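Mehwish Mohmand
Sat 5 May

ok so the tidy-up job bit us this week and I need to tell someone. thread, grab a coffee
12 replies · 80 likes

Background for the new folks: we're teaching the arm to clear a messy table. Cups, wrappers, crumpled tissues, all of it into the bin. Bin's right there. How hard can it be, I said!
3 replies · 41 likes

Episode 634 in the log: jaws close, width sensor says fully shut, software decides it missed. So it opens and tries again. And again. Junaid reached in to move a cup out of the way and it closed on his thumb.
19 replies · 66 likes

He's fine! Red mark, bruised ego. But the arm is supposed to stop when a hand comes in, and it did not stop.

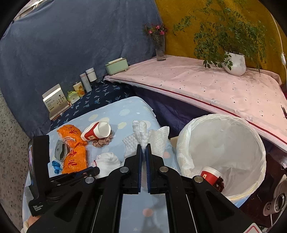 Quilted tissue, my nemesis. Tips right on it.
7 replies · 58 likes

What we found: tissue squashes down so thin between the pads that "holding tissue" and "holding nothing" read the same. Every retry kicked off a fresh motion, and every fresh motion cleared the hand-detected flag. Yes, I wrote that retry loop. Yes, I feel sick about it.
22 replies · 73 likes

Fix so far: the flag stays set until a person resets it, two retries max, and no reaching in unless the e-stop is down. Kausar taped that last one to the door in huge letters.
5 replies · 49 likes

Still going back through the old logs to see how often the flag got wiped. Will post the number when I have it, even if it's ugly.
2 replies · 37 likes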